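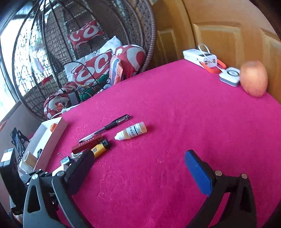 ## 4. Your first hand-guided demo

Okay, you've paired both grippers with Lomby and you're itching to record something. Me too, every single time! Start with small stuff on a table: pens, little bottles, a binder clip. I like a plain bright cloth under everything (Kevin Villca teases me for it, but I'm keeping mine).

1. Open Lomby and make a new task. Give it a dull, clear name like "pick up bottle."
2. Hold the gripper by its handle and open the fingers all the way.
3. Tap **Record**, then wait for the beep before you move. I forget this one a lot.
4. Go in slowly, with the open fingers on either side of the thing you want.
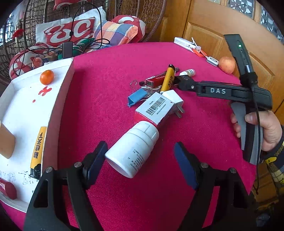 5. Squeeze until the pads touch both sides, then stop. Crushing it teaches the robot to crush it.
6. Lift, carry it to its new spot, let go, and back straight out.
7. Tap **Stop** and keep or toss the take.

**Note:** Plan on 40 good takes for a simple pick. Mahtab Mohammadi did 149 for her pen task, and her robot is way smoother than mine, so I've got some catching up to do.

**Caution:** Keep your other hand away from the fingers while they close, and put knives and other sharp things away until you've got the feel of it.

If Lomby says "tracking lost," toss that take and go back to step 2.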